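Unit 4. Transfer fees in club accounts
Handout for the second session

Read before class: the Lenz case sheet and the first part of the Gollow case sheet. Bring a calculator.

4.1 The registration as an asset

A club does not own a player. It holds the player's registration, and the registration is what appears on the balance sheet. When a club buys a registration from another club, the fee is recorded as an intangible asset at cost. Cost includes agent fees and any levy paid on the transfer. A player who comes up through the youth side has no purchase cost, so his registration is carried at zero, whatever the market would pay for him.

The cost is spread evenly over the length of the contract. This yearly charge is called amortization. It has nothing to do with when the cash is paid.

4.2 Worked case: Lenz

All amounts in thousands. Lenz signs a striker on a four-year contract. The fee is 4000, no agent costs.

Yearly charge: 4000 / 4 = 1000
Book value after year 1: 3000
Book value after year 2: 2000
Book value after year 3: 1000
Book value after year 4: 0

Suppose the striker is sold at the end of year 2 for 3818. The profit on the sale is the price less the book value:

3818 – 2000 = 1818

The full 1818 goes into the accounts in the year of sale, even if the buyer pays in installments. Students often compare the sale price with the original fee and report a loss of 182. That figure is the difference between two prices. It does not appear in the income statement.

4.3 Contract extensions

If the contract is extended, the remaining book value is spread over the new remaining term. Take the same striker at the end of year 2, book value 2000, two years left. He signs for two more years, so four remain. The yearly charge drops from 1000 to 500. The extension has made no cash for the club, and the wage bill has probably gone up, but the amortization line looks better.

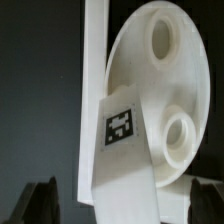
One reader of last year's handout objected that under this method a club can improve its results simply by handing out long contracts, and asked why the rules allow it. The objection is fair as far as it goes. The charge is delayed and the total is unchanged. A long contract also leaves a high book value if the player loses form, and a sale at a low price then produces a loss. Some competitions cap the number of years that may be used in their own cost tests. Check the rule book that applies before using a term longer than five years.

4.4 Add-ons

Many deals include payments that depend on appearances, goals or promotion. Cundell buys a midfielder on a three-year contract with a further 91 due after 10 league starts. For this course, add the 91 to cost when the payment becomes probable, and spread it over the time left on the contract. Do not go back and restate earlier years.

4.5 Exercises

1. Bollik pays 600 for a goalkeeper on a three-year contract and sells him after one year for 350. Find the profit or loss.
2. Rework exercise 1 with a five-year contract. Explain the change in the result.
3. Cundell's midfielder reaches his tenth start with exactly two years left. By how much does the yearly charge rise?

Gollow is held over to the January session, together with loans and options to buy.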